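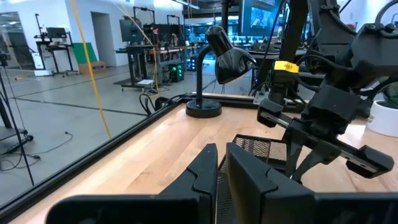 Skallorton Abbey Visitor Services
Support record 2,597
Subject: Audio guide stops out of order in the nave and north aisle
Status: Closed
Opened: 22 October 2022

Reported fault
Visitors using the Rondov handsets report that the commentary for the rood screen plays at the font, and that the commentary for the font does not play at all. The fault affects the English and French tours. The large-print leaflet is correct.

Initial checks
The handsets were restarted and the tour was walked from the west door. Stops 1 to 20 played as expected. Stop 21 (font) gave the text for the rood screen, and every later stop in the nave was one place ahead. The crypt and cloister tours, which are held in separate files, were not affected.

The charging rack was inspected and all 46 handsets were found to hold the same version of the tour. A fault in a single handset was therefore ruled out. 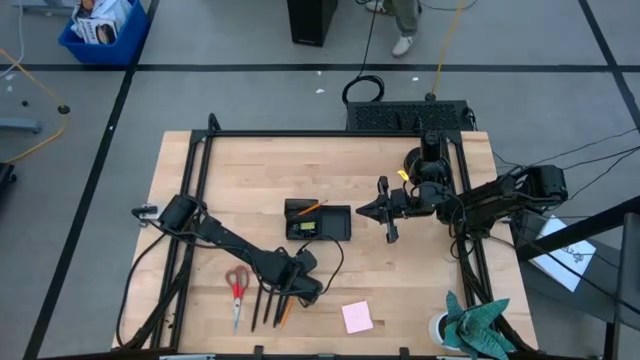 Referred to supplier
The record was passed to Essien, who maintain the tour files, under their reference 382. Essien confirmed that the stop list had been revised in August, when the Wultum chapel was closed for repairs to the vaulting. The chapel entry had been removed from the list of recordings, and the font entry had been removed with it. The numbered plates in the building had not been changed.

Action taken
1. Font commentary restored at stop 21 in both languages.
2. Chapel entry replaced with a short notice that the chapel is closed.
3. Corrected files loaded on all handsets overnight.
4. Full tour walked again in English and French. All stops matched their plates.

Outstanding
The German tour still gives the old date for the west tower (thirteenth century in place of fourteenth). This is a matter of content and has been entered as a separate record. Staff at the desk are asked to refer to the printed guide if visitors raise it.

Refunds for handset hire are to be handled at the ticket desk in the usual way.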